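Gashaw: the bottle set

README, last touched in October

Hi! If you landed in this folder from the Cestik index, you probably want the bottles, so I'll get right to them. Gashaw is my collection of small bottles standing around on tables, the kind that pile up by the sink until somebody has to deal with them. I started it at my own kitchen table and then it kind of got away from me (there are 329 pictures now, and I still pick up odd little bottles whenever I go shopping).

What's in it

Mostly drinks and condiments, glass and plastic mixed together. I like labels with strong colors, so expect plenty of red. Piret Pētersons gave me a bag of empties from her pantry and those went in too, dents and all. There are no cans. I tried cans, they were boring, they live in Wedent now.

How the tables are set

I don't arrange things nicely. Bottles get bunched together, one hides behind another, and something in front is usually too close to be sharp. Please leave those in! They're my favorites. The old version had everything lined up in a row and Liudmyla Palamarchuk told me it looked like a pharmacy shelf.

Labels and notes

Each picture gets a line in notes.txt with the main colors and whether I'd call a bottle short or tall.
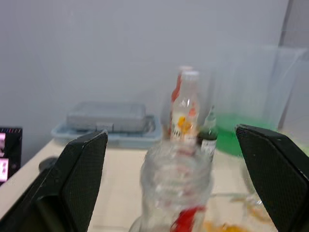 Short and tall are my own calls, by the way, and I've changed my mind on a few. Caps are a separate column: on, off, or can't tell. Use "can't tell" freely if you add your own lines, I do. See-through bottles are the hardest ones to write up, and I went over those 2 times.

Known problems

60 lines have no cap entry yet. The folder called Odton is a duplicate, skip it. If you spot a wrong color, write to me and I'll fix it in the next round.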